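The Rooms Still Need Hands

When Stara put its first delivery carts into the corridors at Denley in January, the housekeepers were told that the machines would do the walking. The carts would bring up linen, take down laundry bags and carry the small things guests ask for at odd hours. The people would stay in the rooms.

Denley is a block of 101 furnished apartments, rented by the week or the month, mostly to hospital staff and people between houses. Before the carts, a housekeeper there pushed a trolley from the basement to the service elevator, waited, rode up, and did it again when the towels ran out. Covadonga Sarmiento has cleaned in the building since it opened. She says the waiting was the part of the shift she got to herself.

"I used to stand by the elevator and think about dinner," she says. "Now the sheets are at the door when I finish the last room. So I start the next room."

The system is two parts. The carts are knee-high boxes on wheels that call the elevator over the building network. The other part is Clunana, a scheduling program that decides which apartment gets cleaned when, and by whom. It reads the door locks, the booking calendar and the laundry stock, then sends a list to each housekeeper's phone. The list changes during the day. If a guest leaves early, that apartment can jump to the top.

Ingeborg Koller, who manages the building, says the change was never meant to cut jobs, and so far none have gone. The housekeeping team is the same size as last year. What has changed is how much of each shift is spent inside apartments. She is pleased with that. Her company pays for clean rooms, she says, and the elevator was costing it money.

The housekeepers have a more mixed view. They like not pushing the trolleys. A full one was heavy and pulled to one side, and several of the staff have had trouble with their backs or wrists. But bending over beds and tubs is also hard on the body, and there is more of it now. Leandro Barroso, who moved from the night desk to housekeeping in the spring before last, says he goes home less sore in the shoulders and more sore in the knees.

Then there is the clock. Clunana gives each job a set number of minutes, based on past jobs of the same type. A one-bedroom checkout is allowed 90. The number doesn't know that somebody fried fish for a week with the windows shut, or that a child has been at the sofa with a marker. In the first weeks, a housekeeper who ran over would see the next job turn orange on the phone, then red. Begoñe Montes, who represents the staff in talks with management, got the colors taken out. The times are still there, but the phone no longer changes color when they pass.

She also asked for a button that says "needs more time" and doesn't ask for a reason. Management wanted a menu of reasons. They settled on the button, with a free text line under it that can be left blank. Almost 300 entries have come in through it, and Montes has read them all. Many are one word: oven, hair, mold, mattress.

Soft furnishings are where the program has the most trouble guessing. A bathroom takes more or less what a bathroom takes. A bed might be a change of sheets, or it might need a spot worked on, aired and looked at again before anything can go back on top of it.

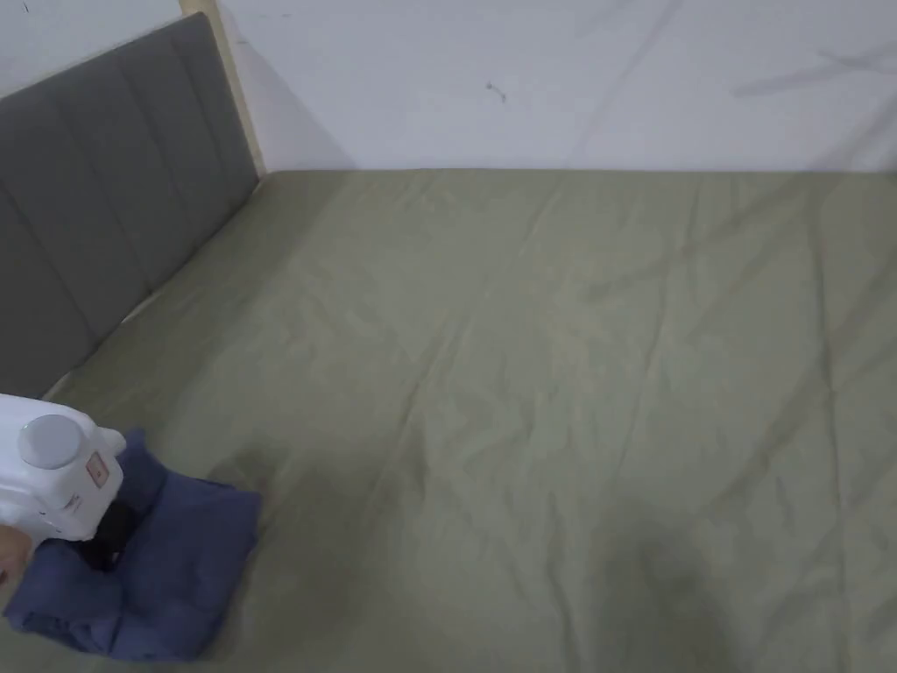 Sarmiento has her own order for a day like that. She starts the slow job, leaves it, and does the kitchen while she waits. Clunana had no way to record this at first. It assumed one task followed another, and when she went back to the bedroom it marked the kitchen as interrupted. The vendor has since added a pause that lets two tasks stay open together — a small fix, but the staff had been asking for it from the start.

Tala Moussa worked on the installation for Stara and still visits the building. She says her team spent months on getting a cart over the lip of an elevator door and very little on what happens once a housekeeper takes the linen inside. She would plan that differently now. At Peñalver, the next property on the company's list, she has asked to follow the cleaners through full shifts before any times are entered.

Nothing on wheels at Denley makes a bed, and Koller has no plans to buy anything that would. She has seen demonstrations. The beds looked fine, she says, but they started out in good shape.

The pay talks are still open. Montes wants part of the saved time returned as a paid break, away from the phone. Koller has offered a shorter one than Montes asked for. The two sides were due to meet again on 27/03/2024.

Sarmiento would take the short break, she says, if it came with a chair by the elevator.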